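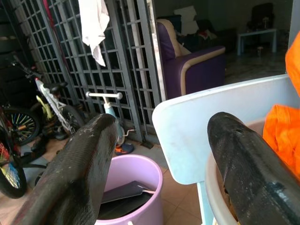 Wrist view during a run, fingers open over the bucket.

Wrist camera only vs. wrist plus overhead: is my result real or did I fool myself?

Posted by gatepost_17

I'm training a pick-and-place policy by imitation in ordinary homes, meaning places with bicycles in them. The data is 2,038 demonstrations, all with the same two-finger gripper, all recorded from the wrist plus one fixed overhead camera. Then I trained two policies on the same demos. One gets both views. The other gets the wrist view alone.

The wrist-only policy wins. On my test set of 34 start positions it finishes 20 and the two-camera one finishes 17. I had already written the paragraph explaining why two cameras are better, and I was fond of it.

The task in the photo is "take the dustpan-looking thing out of the bucket." Failures for the two-camera policy are mostly confident grabs at air beside the handle. The wrist-only one fails by dithering above the rim until the time limit, like me at a buffet.

Things I have checked: both use the same encoder (Garex, small version), same number of training steps, same action chunk length. I did not retune anything for the second policy. The overhead camera may have been bumped in April, when we moved it from one tripod to another. I don't have a calibration from before that.

Can I claim the overhead view hurts? My advisor would like a sentence by tomorrow morning.

Adesuwa Eze

You can claim that 20 is more than 17. I'd stop there for the moment.

Three starts out of 34 is well within what you'd get by running the same policy twice. Try exactly that before anything else: same weights, same 34 starts, second pass. If the wrist-only one comes back with 16 you'll have your answer and a free evening. If you can afford it, train each policy from a few different seeds too, since seed-to-seed spread in imitation work is often larger than the effect people are writing up.

The other thing is that you changed more than the view. Adding a camera changes the input size, and with the same number of steps the bigger model may just be less trained. The control I'd run is a third policy that still has two camera inputs, but with the overhead one replaced by a constant gray picture, in training and in testing. Then:

If gray does as well as wrist-only, the extra input isn't the problem and you can start blaming what the overhead camera sees.
If gray does as badly as the real two-camera policy, your overhead pixels are innocent and the trouble is capacity or training length.

About April: split your demos by before and after the move and train the two-camera policy on each half. "Confident grabs at air" is what I'd expect from a network that learned two different overhead geometries and averaged them. We had this on our Retari arm. The bracket had slipped by less than the width of a thumb and we wrote most of a discussion section about attention.

Also, alternate the policies during testing. If you ran all of one and then all of the other, the lighting got a vote.

Sadao Higuchi

Agree with the above, mostly. I'd add that your wrist view already has plenty of context in it. In your photo I can see the bucket and the handle and then a chair, a scooter, a gate, an armchair in the next room. With a lens that wide the policy may be working out where it is from the furniture. Move the chair and the scooter, leave the bucket alone, and test again. If the score falls off a cliff, your wrist camera has been an overhead camera with a worse seat.

For your advisor: "We found no clear benefit from the overhead view in this setting." Dull, but you won't have to take it back.

ana_k

just use more cameras, we have four on ours and it works fine

Adesuwa Eze

Four compared to what?

gatepost_17

Reran the wrist-only policy on the same 34. It got 17. I have deleted the new paragraph and also the old one. Gray-picture control is training now, and I've asked if anyone has a photo of the first tripod.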